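Staff newsletter, Betum canteen group
March

What the arms are for, and who puts the plates away

Several of you have asked what is going on at the brown table next to the Hagedorn test kitchen, and whether it has anything to do with your hours. Management's note on the Alley project ran to half a page and used the word "support" four times, so I went over after the lunch service and stood there for a while. 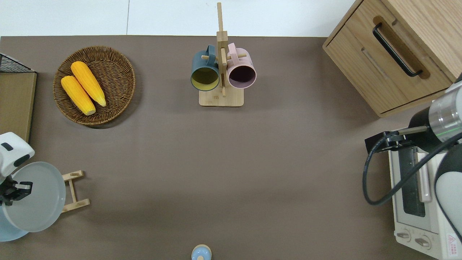
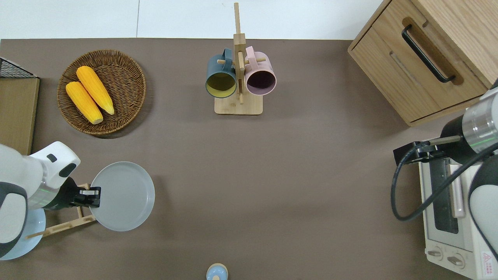
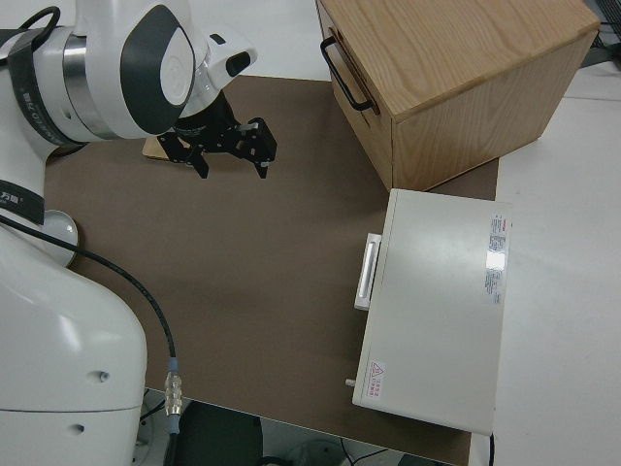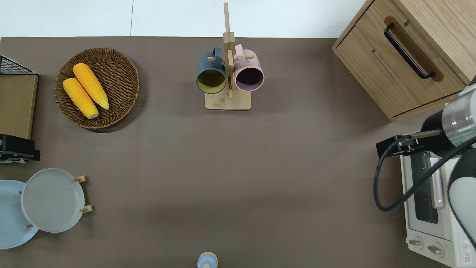

Plates, mugs, corn

The job, as Faraji Bakilana explained it to me, is the stuff that piles up at the end of a shift. Plates into the rack, mugs on the tree, things in and out of the toaster oven and the drawer. Two arms, one each side of the table. Faraji is on the Alley team and he was patient with my questions, including the rude ones.

I will say that a gripper holding a plate by the rim is a stranger thing to watch than I expected. I will also say that Siham Sabbagh in the dish room racks a plate in less time than it takes me to type the word. Two plates and two mugs is a breakfast for a small household. We do 500 covers on an ordinary lunch, with trays coming back stacked any old way, forks under napkins, soup in the cups. I asked when the arms would be trying that. Faraji said it was "on the list."

What changes for us

So far, this much. Farah Wattimena has been moved off the afternoon dish shift for 12 hours a week to work at the table. She sets things out, puts them back where they started, and notes down what went wrong. She likes the chair and the quiet. She doesn't like that her job title hasn't changed, or that the dish room is one person short on those afternoons and the gap is being filled by whoever is nearest.

That last part is my real complaint. A project meant to take work off people has, in its first stretch, put more on the ones who stayed behind. Erasto Gachanja has been covering pots as well as the line, and he has not seen an extra cent for it.

Wim Postma, who signed off on the project, told me no positions will be cut "as a result of the pilot." I asked about after the pilot. He said that would be a separate conversation. I have asked for a time and a room for it.

If you've been covering for the table, write down the hours and drop them in the Amura tray by the time clock, with your name and shift. Anyone who wants to go over and look should ask Farah first. Between 2 and 4 in the afternoon is best.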